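Lornimura Box Exchange: the Packing Table and the Packing Floor

Posted under: Gallery / Parcels / Small Things in Boxes

Text by Deepika Nadar, 29 Oct 2023

Our autumn exchange is nearly finished and I have promised to put up this page for those who could not come to Cledari.

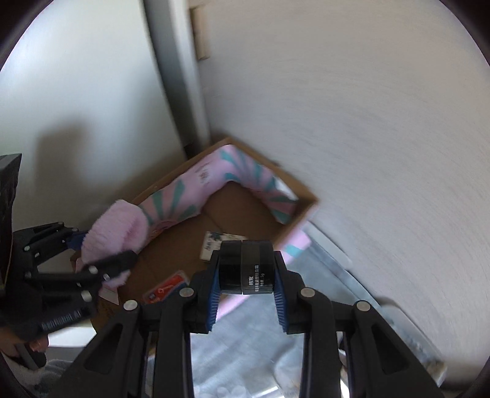 Long pink sock with a fluffy cuff, lying across the rim of the brown box. Two black rolls of tape next to each other, and one small white card at the bottom of the box.

Those who are new to this site may want to know how the exchange works. Every participant receives one name, and for that name he or she prepares one box with small things. The things should be soft or useful or a little bit funny. There is no theme. This autumn we have 128 participants, and this is the biggest group since we began. The boxes are collected in our two rooms in Cledari, where we check the addresses and repack what needs repacking, and then they go out with the post.

I like the color of this sock very much. The pink is strong and the teal stripes go out like rays, so it looks almost like a drawing of the sun, only in the wrong color. At the foot end you see the teal again. My mother would say that such a sock is too much. I think for November it is exactly enough.

About the cuff

The plush kind of cuff takes more place in a box than people expect. When you fold a long sock in the usual way, cuff to toe, you get one thick end and one thin end, and the box closes badly above the thick end. I fold it in three, with the cuff in the middle layer, and I lay it flat at the bottom. Another way is to roll from the toe and leave the cuff for last, like a small cake. Rolled socks look nicer when the box is opened, and they also fill the corners well. But a rolled sock opens by itself during the travel if it has nothing around it, so please put it between two firm things or tie it with a ribbon. A rubber band leaves a mark in the plush.

If you send a pair, keep the pair together. I write this every year. In June we had three boxes where the left sock was on top and the right sock was somewhere under the tea, and two people wrote to us that they had received only one.

About the tape

Black tape is good for many things, but for the outside of a parcel I use the wide brown one, and I keep the black rolls for labels, for bundles and for small repairs. On black tape a normal pen can't be seen, and I have already lost one address in this way. If you have only black tape at home, stick a piece of white paper over it and write there.

Some participants put a roll of tape in the box as a present. At first I found it a strange present. Then I received one myself, in the winter round, and I used it to the end, and I can't say the same about the candle which was in the same box. If you give tape, lay the roll flat. Standing on its edge it goes from one side to the other all the way to the receiver and presses everything soft into a corner. Two rolls can lie one on the other if the box is high enough.

About the box

A box without flaps is very comfortable for sorting. The hand goes in from every side and you see immediately what is there. We have a small row of them on the floor, and every one is for one kind of thing: textile, paper, kitchen, various. In the evening "various" is always the fullest.

For sending, of course, the flaps are needed. Please do not cut them away from a box you plan to post. If one flap is torn, you can lay a piece of cardboard under it and tape over both, and it will hold.

Our recommended size is 30 centimeters on the long side. A bigger box is allowed, but then you should really fill it. Half-empty boxes become flat in the post, and the corner is the first part that goes. For filling I take old newspaper, or the paper which comes in other parcels. Nirnano, the paper shop on the corner of our street, gives us their cut strips for nothing, and they come in many colors, so sometimes a box looks like a party when you open it. The strips stay in the carpet for weeks.

About the card

Every box should have a card. It does not need to be long. Your first name, the town, and one sentence about why you have chosen these things is enough. I put the card in first, on the bottom, and then I put it in again at the end, on the top, because in the meantime I have always taken it out to see if I wrote the name correctly. A card on the bottom is also not wrong. The person takes out everything, thinks it is finished, and there is one more thing to read.

A printed card is fine for us. If one side is full of picture, write on the other side with a pencil or a ballpoint. Ink from a fountain pen stays open a long time on the smooth cards, and then you have half of the letter on the sock.

The working order we use

Since several people asked in the summer, I write down how we go through one box on our packing days.

Take out all things and lay them on the blanket.
Read the list of the sender, if there is a list.
Heavy and flat things go to the bottom.
Textile goes around, small hard things go into the textile.
Card on top.
Fill with paper until nothing moves when you shake.
Close, tape over the middle, then the two short edges.
Address on one side only.

With a good rhythm we do 96 boxes in a weekend. This includes the coffee and also the long discussion about whether jam may travel. (It may, in a bag, in the middle, not in summer.)

Things that came to us this time

Wool socks, cotton socks, and socks with so many colors that I can't name them all. Tea from four or five countries. A wooden spoon with a fish on the end. Seeds for a plant called Pai by the sender, I could not find this name in any book, so the receiver will have to put them in the earth and tell us. Stickers. A calendar for next year with only trains. One very small cushion, and we don't know if it is for needles or for a doll, and the sender did not answer yet.

If you are the sender of the small cushion, please write to me.

Last day for late boxes is the second Friday of November. After this day we send only what is on the shelf. Receivers in other countries should wait with patience before they write that nothing came; the customs office in Cledari opens on two mornings in the week, and it has its own speed.

Comments (5)

marit_k
I want these socks!! Is it allowed to say to my sender that I want these socks? The teal is so pretty with the pink.

Deepika Nadar
Marit, officially it is not allowed to make wishes. But senders also read the comments.

Oldpostman
Good advice about the tape on the short edges. I'd go around the long way too if the box weighs anything. Used to see plenty of them come open at the bottom, and it was always a single strip down the middle.

juniper and rye
I fold the fluffy ones in three after reading your page from the June round and it does close better. Question, does the card have to be in English? My person lives in Portugal and I can write a bit of Portuguese, badly.

Deepika Nadar
Please write in Portuguese! Badly is fine, I write to all of you in this way every week.

Tags: box exchange, socks, packing, cardboard, tape, Cledari

Contact | Rules of the exchange | © Lornimura Box Exchange | Back to top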